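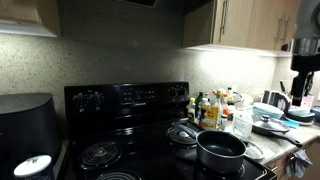 In Defense of the Coil Stove and the Glass Lid

Posted September 14, 2024

My brother-in-law redid his kitchen last winter and has been trying ever since to talk me out of my stove. He has one of those smooth glass tops you wipe down with a special cloth. I have coils. I've had coils in every place I ever rented and in the one I finally bought, and I have reached the age where I'd like to say a few kind words about them before they all end up at the curb.

A coil tells you what it's doing. It ticks a little, it starts to glow, and you learn where the heat is the way you learn which stair creaks. It doesn't care if your saucepan has a scratched bottom or if you set it down a bit hard because the phone rang. When a burner finally quits on you, you pull it out, carry it to the hardware store in a grocery bag, and come home with another one. Armindo Torres, who lived downstairs from me on Sterard Street and cooked for a family bigger than his table, kept two spares in a drawer with the dish towels and could swap one before the rice noticed.

Yes, they're slow to cool down, and yes, the drip pans are a chore. I do mine on a Saturday with baking soda and the radio on, and I won't pretend I do them every Saturday. Things boil over. That has been true on every stove ever sold, and at least with coils the mess has somewhere to go.

Which brings me to lids, and here I can feel myself warming up. I grew up with metal lids, the heavy kind, and my mother lifted them every couple of minutes to see how things were coming along. Every time she did, out went the steam, and supper moved back a little. A clear lid with a good round knob on top cured me of the habit. You can stand there with your coffee and watch the first small bubbles gather, and leave the thing alone. 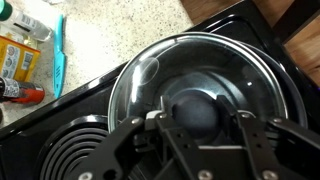 I'm particular about the knob, too. Loop handles are fine until you're wearing an oven mitt, and then it's like threading a needle in snow boots. A knob you can just take hold of from the top, from either side, half asleep – it's a good shape and I don't see what there is to improve.

My brother-in-law says all of this is habit, and he may well be right. He came by for soup in February and stood at my stove, telling me about his heat settings while he stirred. He had two bowls. I offered to send the leftovers home with him and he said he'd rather come back the next day and eat them at my house, so I put the lid on and we went and sat down.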